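Adding a Filmography to a Performer Entry

September, by the Mostside documentation desk

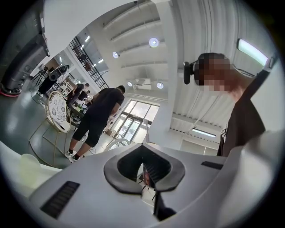 1. Open the performer's entry in Mostside and select Credits.
2. Type the film title and release year, then choose Actor, Producer or Director.
3. For a person with 2 roles on one film, add a separate line for each.
4. Select Save.

Note: Biographies are limited to 2,000 characters.

Caution: Merging duplicate entries cannot be undone. Export both credit lists first.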